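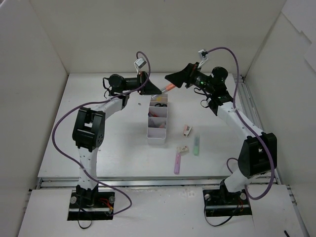 Tomutetti makes organizers for small things: pens, keys, screws, tea bags, chargers, sewing needles, and everything else which has no home of its own in most houses. We are a small company in Hurnside and we have been doing this work since September 2016. We like to look at an organizer on a plain light surface before we decide anything about it. On a surface like this you see its outline well, and a shape that is too heavy shows itself quickly. A kitchen drawer is less kind, and every design must also live in a kitchen drawer before we sell it.

How we began

The company was started by Zawadi Simiyu, who worked before in the office of a furniture importer. Part of her job was to answer letters from customers, and she noticed that many of the complaints about desks were in truth about drawers. The desk was good, the drawer was good, but after one month the drawer was full and one could not find a stapler in it. She began to cut dividers from gray cardboard at home in the evenings, first for her own desk and later for the desks of colleagues. The cardboard became soft at the corners after a few weeks, so she changed to thin birch, and her kitchen became a small sawmill. Her family was patient with the dust.

The name Tomutetti has no meaning in any language that we know. Zawadi wanted a word that sounds like many little things falling into a box. Customers write it in many different ways on their envelopes and the letters arrive anyway.

What we make

We have two families of organizers. We prefer to keep it so and to improve them slowly.

Samir is the one for desks. It is low, it stays on top of the table, and it is meant for things you take in your hand many times in a day. The front side is lower than the back side, so you can see what lies in it from your chair. The dividers lift out. If you need one long space for rulers and brushes, you take a divider away and keep it for another year, when you will perhaps need it. There is a felt sheet under the base, glued by hand. In the first version it was glued only at the corners and it came loose on the long side, and if you have one of these first pieces, please write to us and we will send you a new sheet with instructions.

Isum is the one for drawers. It is sold in parts, and you put the parts together until the drawer is full from side to side. You need to measure your drawer first, on the inside, at the bottom. Many drawers are narrower at the bottom than at the top, and the runners also take space. We have a page with a drawing about measuring. Please read it also when you are sure. We say this with love, for most of the parts that come back to us come back because of the measuring.

Both families are made of birch, with oil on the surface. The oil is suitable for kitchens. The wood will become a little more yellow during the first year, mostly where the sun comes to it, and parts that you buy later will look lighter next to the old ones for a while. We have tried to find an oil that does not do this and we have not found one that we like.

What we believe about tidying

We are often asked for a method. We do not really have one. There are many good books on it and we have read several of them. What we can tell is what we have learned from standing in front of other people's drawers.

Take everything out first. It is tempting to move the things inside the drawer from left to right, and one can spend an afternoon with this. Put all of it on a table, and a table in a light color is better, because dark little things such as screws and hair pins are easier to find on it. Wipe the drawer while it is empty.

Then put together what you use together, even if it looks strange. Scissors and tape want to be neighbors. In Zawadi's kitchen the matches live with the birthday candles and the cake knife, and the other knives live somewhere else. A guest would not find them, but the guest does not bake in this house.

Leave one compartment free. Please do not fill it on the first day. There will come a button, a foreign coin, a key without a lock, and it needs a place to wait. We empty our own free compartments when the seasons change, and some of the keys have been waiting for years now.

We also believe that it is allowed to have a messy drawer. If you have ten drawers and nine of them are in order, we do not want to sell you something for the tenth.

Our workshop

The workshop is on the ground floor of a former bakery in Hurnside. It has 51 square meters, and the old bakery counter is still in the front room, where we now pack the parcels. The sawing is done in the back, the oiling in the middle room with the big window. The pieces dry there on racks for two nights. In damp weather it is three nights and we are late with the orders, and then we write to each customer who waits.

We buy the birch as boards from a sawmill in the next valley, twice a year. The pieces that are too short for an organizer become dividers, and what is too short for a divider we give away in sacks for lighting the stove. You can ask for a sack at the door. In the winter they go fast.

You are welcome to visit the front room. There are drawers there of several depths, with Isum parts laid in them, and you may bring your own things and try how they fit. One customer came with her complete cutlery in a towel, and we thought this was very sensible, and we now recommend it. Please write one day before, so that somebody is at the counter and not at the saw.

Numbers, for those who like them

In 2023 we sent out 3,592 parcels. The most ordered part was the narrow Isum for pens and chopsticks, and the least ordered was the square one with the lid. We will stop making the lid when the present stock is finished. It was a nice lid, but it made people forget what was under it.

Lessons and home visits

In the autumn and the winter we hold an evening course in the front room, called One Drawer. Each participant brings the contents of one drawer in a bag. We sort it on the tables, we talk, there is tea and something baked. It is not necessary to own anything from us and we do not sell during the evening. The course is given in simple English, and you do not need to be ashamed of your bag. We have seen batteries from every decade.

For people in Hurnside and the villages near it we also come home. A visit takes 60 minutes and it is usually enough for one kitchen or one desk. We do not throw away anything for you. We hold it up and you decide, and if you cannot decide it goes back into the free compartment. For garages we do not come, we are sorry. We tried one.

Schools can borrow a box of Samir organizers for one term, to use in the art room or in the classroom. The box comes with small blank cards for labels. The children usually draw on them what belongs in each place, and this works better than the printed labels we had in the beginning. The box must come back with all the dividers. If one is broken, put the pieces in and we will repair it.

Returns and repairs

If an organizer does not fit, send it back to us within 30 days, also when it has been in use. A stain from ink or from coffee is not a problem, we can sand it. We sell the sanded pieces at a lower price in the front room, on the shelf to the left of the door.

Repairs of glued corners are free for as long as we exist. We need only the broken piece and your address. Please do not try to glue it yourself before sending, the household glue goes into the wood and we must then cut a new side.

How to reach us

The best way is to write by email. We read the messages in the morning, before the machines are switched on, and we answer in the order they came. By telephone you reach us in the afternoon. If the saw is running we may not hear it, please let it ring a bit longer or try once more. Letters are also nice. Photographs of drawers are always welcome, before and after, or only before.

This page was last changed on Jan 4, 2024. The measuring drawing for Isum was made new at the same time, and if you have printed the old one, please print it again. The old one showed the runners on the wrong side.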